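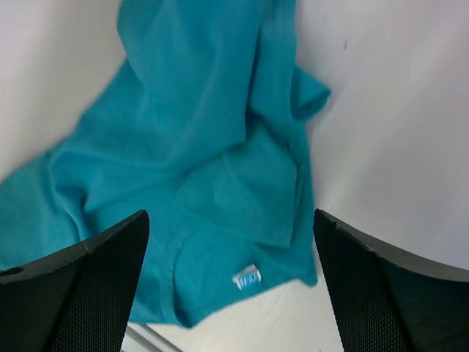 4. Your first wash

You're nearly there — this is the fun part!

4.1 Sort by color. Keep new, brightly dyed items on their own for the first two washes.
4.2 Load the Vinda drum loosely, up to the 40 line on the door scale.
4.3 Pour detergent into the left drawer and push it in until it clicks.
4.4 Turn the dial to Everyday and press Start. The drum fills slowly at first, then really gets going!

Note: If code 169 shows, open the water tap fully and press Start again.

Caution: Never force the door. Wait for the lock light to go out — it takes a minute or two after the last spin.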